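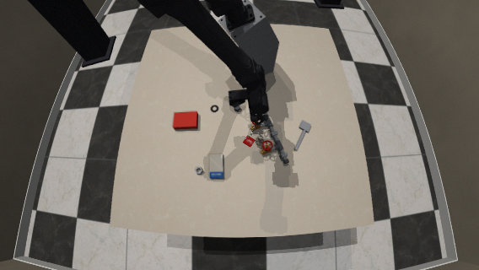 How early can you make shortbread for Christmas tins? Two weeks ahead is fine if it goes into the tin completely cool and the lid fits tightly. Any earlier and I freeze the dough and bake later.

We fill the tins at our place in early December, when the kids have finished their cards and the kitchen bench is free for an afternoon. One batch makes 34 fingers, enough for two tins and a plate for whoever is helping.

What you need

400 g plain flour
200 g caster sugar
400 g cold butter, cubed
200 g rice flour
A good pinch of salt

Method

Rub the butter into both flours, the sugar and the salt until it looks like damp sand, then press it together with your hands. Don't add water. It comes together if you keep squeezing.

Divide the dough in half and press each half into a lined slice tin. Prick all over with a fork. Chill for half an hour.

Bake at 150 degrees for around an hour. You want pale gold, slightly darker at the sides. Cut into fingers while still hot, dust with sugar and leave in the tin until cold.

Packing the tins

Line each tin with baking paper and stand the fingers on their sides. Put a folded sheet between layers. My mother-in-law at Tambunan puts a strip of orange peel in hers, but it softens the biscuits after a few days.

Write the flavour and the baking day on a tag and tie it to the lid. If you are posting them, fill any gap at the top with crumpled paper. Ours to Eramgate arrived in one piece last year. The ones to Gudside were mostly crumbs, and those had no paper.

Filed under: Family Christmas, Baking, Gifts to Make
Shares: 34
Comments: 2

Irfan Oei
Can I use all plain flour? No rice flour at our shop.

flondel_mum
I've used cornflour in place of the rice flour. Softer, but the kids liked it.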